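Hundale Longbox Forum > Reading Room > Spoilers OK

Lorodora #46 - did she know about the brother or not?

inkwell_pete
Finished the Clustadthorpe arc last night and I can't make the ending work. In #46 Lorodora walks into the customs house, sees the man at the desk, and calls him Dumlao before he gives his name. The caption says she had never been told he was alive. So how does she know the name? I went back through the arc and can't find a scene where anyone tells her. Did I miss something or is it a mistake?

marrowbone
You missed the letter. Her aunt burns it in the kitchen and you can see part of a signature in the second panel. Lorodora is standing at the door.

inkwell_pete
I saw the letter. The signature is three strokes of ink. I don't think she could read it from the door, and the aunt has her back to her the whole time.

tollgate
It's a mistake. Chisholm took over the scripts halfway through the arc and the captions in the last issue don't match the ones before. In the first half the brother is younger than she is. In the customs house he talks about carrying her off the ferry when she was a baby. You can't have both.

marrowbone
He says he carried "the little one" off the ferry. That could be the cousin.

tollgate
The cousin was born in Clustadthorpe after the flood. There was no ferry by then.

marrowbone
OK, I forgot that. I still think the letter counts.

greenroom_sal
I have the collected edition and the caption is different in it. The single issue has "She had never been told he was alive." The collection has "She had never been told where he was." That fixes the name problem, because she would know she had a brother and might know his face. It doesn't fix the ferry.

inkwell_pete
That helps. Is anything else changed?

greenroom_sal
Three things I noticed when I went through them side by side.

1. The caption in the customs house, as above.

2. The harbor master's last line. In the single issue he tells Dumlao to be gone by morning. In the collection he just says "Sign here," and the page ends on the ledger. 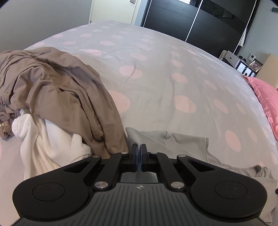
3. The coat. It's green in the single issue until she crosses the bridge and brown after. The collection has it brown the whole way through, including the flashback, where it should be her mother's coat and should be green.

tollgate
So they corrected one thing and broke another.

oldferryman
I don't mind the coat. The harbor master change bothers me more. In the first version he is frightened and wants Dumlao out of town. With the new line he comes off as a clerk who has no idea who he is talking to. Those are two different men. The next arc treats him as frightened again, so I go by the single issue.

marrowbone
I like the new line better. He was talking too much in that scene.

oldferryman
He's the only person in town who was at the trial. He ought to talk.

greenroom_sal
Does anyone have the letters page from the issue after? Mine is missing the back cover and the last two pages.

Halfdan Hjaltadóttir
I have it. There's one letter about the name, from a reader who asks the same thing as the first post here. Gillespie Chisholm answers that Lorodora recognized him from the photograph in the lighthouse, in #41. I looked it up. The photograph is there on the mantel, five people in a row, and she picks it up and turns it over. We don't see the back. I suppose the names are written on it.

inkwell_pete
I read #41 twice and took that for a picture of the lighthouse crew.

Halfdan Hjaltadóttir
It might have been drawn as the crew. They are all wearing the same cap. But she does turn it over, and she looks at the back for a whole panel with no caption.

tollgate
That's an answer made up after the fact. If the photograph mattered, somebody would have mentioned it in the five issues between.

Halfdan Hjaltadóttir
Could be. I'm only telling you what the page says.

marrowbone
So the letter was nothing?

greenroom_sal
The letter was from the bank. It says so when the aunt talks to the priest, next issue, bottom of the page.

marrowbone
I'm going to have to read the whole thing again.

inkwell_pete
I'm going with the photograph for the name and the collected caption. Still nothing for the ferry. If the November special goes back to the flood like they said, maybe it comes up there.

tollgate
It won't.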